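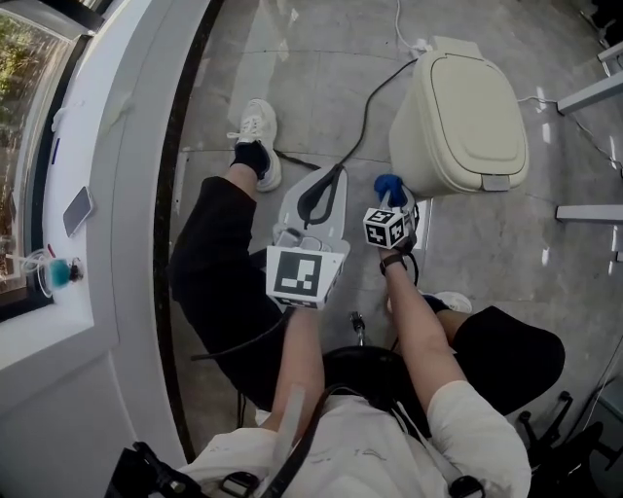 Boxing Day, the pedal bin and the black chair

26/12/2023

Well, that was Christmas! I've eaten so much I can barely bend in the middle, so obviously today was the day I decided to sort out the back room. It always happens. The cooking's over, the telly's all repeats, and I look round at the state of the place and get a sort of itch.

I started with the bin. I know it's silly to be fond of a bin, but I do like that one. It's a nice cream colour, with the rounded lid and the little pedal down at the front, and it goes with nothing else in the room at all. I got it in the Firnley sale when we moved in and it was only meant to be for the kitchen, then the kitchen turned out to have a cupboard with a bin already in it, so off it went to the back. By this morning it was crammed with wrapping paper. I'd stuffed it down on Christmas Eve and again last night (with my foot, in the end) and the lid had given up trying to close.

So I took the lot out and went through it on the floor. Plain paper in one bag, the shiny sort in another, and then all the ribbon, which I can't bring myself to throw away. I've got a biscuit tin for ribbon. It is now two biscuit tins. I found a gift card envelope in there as well, thank goodness empty, but it gave me a nasty moment and I had to go and check the card itself was still on the shelf. It was.

After that I gave the bin a proper wash in the bath, which I never do, and dried it with an old towel. The hinge has got stiff. I put a drop of oil on it and now the lid flies up and bangs the wall if you're heavy on the pedal, so I've shuffled it forward a bit. Must remember to get the right size bags. I've been using the Inow ones from the corner shop and they slip down inside every single time, and then you've got tea bags sitting at the bottom on bare plastic. I'll try a bigger size in January.

Next job was the chair. It's the black office one on casters, and for weeks it's been rolling as if it had a bad leg. I tipped it upside down on a blanket and had a look at the wheels, and oh dear. Hair, thread, a bit of tinsel that must be from last year, and what I think was once a raisin. I sat there with the nail scissors and a pair of tweezers for ages, snipping and pulling, and it was horribly satisfying. I did them all and then wiped down the base and the shiny column under the seat with a damp cloth. It glides now! I went from the door to the window in one push and very nearly took the lamp with me.

I was going to buy a new one, too. Nordin had one in their catalogue for £335, which is a daft amount of money to sit down on, and Sastance had nearly the same thing for £307 but you had to put it together yourself and I've still not forgiven them for the bookcase. So that's money saved, or anyway money not spent, and I shall mention it next time anyone raises an eyebrow at the ribbon.

Stopped for lunch at two. Cold potatoes fried up with sprouts, pickle on the side, and a slab of cake because it was there. I had it in the back room so I could admire the floor, which I'd swept by then. I'd been meaning to mop it as well but after the cake I didn't feel quite so keen, and it looked all right as it was. I did get down and do the skirting with a sock. There's a scuff behind the door that won't shift whatever I use, and I think it might have to be paint.

Still to do: the shelf, which I haven't touched, and the box of cables underneath it, which I've been not touching for years. I pulled out one plug and it belonged to a radio we don't have any more. I put it back in. I know, I know. There's also the question of where the tree goes when it comes down, because the corner I used to keep the box in has now got a stack of folded blankets in it and I like them there.

It's dark already and my knees ache from all that kneeling about. I've put the paper bags out by the gate with a brick on top in case the wind gets up, and the bin's got a fresh liner in and precisely one satsuma peel. Leftover soup for tea, then a bath (after I've rinsed the bin grime out of it) and an early night with my new book.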